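Purnon Health Partnership to Lead Home Care Program for Older Adults With HIV

January 23, 2024

The Purnon Health Partnership has been chosen to coordinate a regional home care program for adults over the age of 50 who are living with HIV. The program will begin enrolling clients next month and is expected to serve 600 people in its first year.

Services will include nursing visits, help with bathing and dressing, medication review, and light housekeeping. Each client will be assigned a care coordinator, who will arrange appointments and stay in contact with the client's HIV clinic. There is no charge to clients who meet the income guidelines, and current insurance coverage will not be affected by enrollment.

The partnership was selected following a request for proposals issued in November. It will work with two local agencies. Verkis Home Nursing will provide skilled care and wound care, and the Arabzadeh Center will handle intake, benefits counseling, and interpreter services in Spanish, Haitian Creole, and Indonesian.

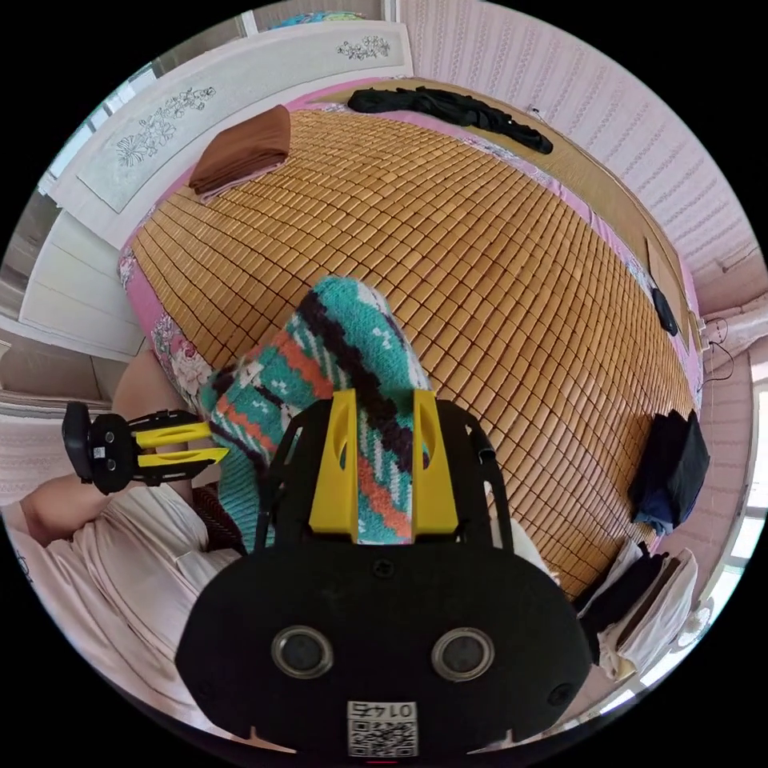 A woven bamboo mat and a striped knitted garment on a bed. Personal care at home is among the services covered.

Yanti Hutapea, director of community programs at Purnon, said that many long-term survivors now manage heart disease, arthritis, or memory loss in addition to HIV.

"Our clients have told us that they want to remain in their own homes, with aides who understand their medical history and respect their privacy," Hutapea said. "The agencies in this program have agreed to a common set of training standards, and every aide will complete that training before the first visit."

Training sessions will be held at the Plistari Building, where the partnership has rented classroom space. The course covers confidentiality, infection control, safe lifting, and the side effects of common medications. Aides already employed by Verkis will attend first. A second group will start in the spring.

Residents may apply on their own or be referred by a physician, case manager, or family member with the client's written consent. Applicants must live within the five-county service area and provide proof of diagnosis. Those who are placed on the waiting list will receive a call from a coordinator within ten business days.

Referral forms are available at the front desk of the Arabzadeh Center and at participating clinics. Completed forms may be returned in person or by mail.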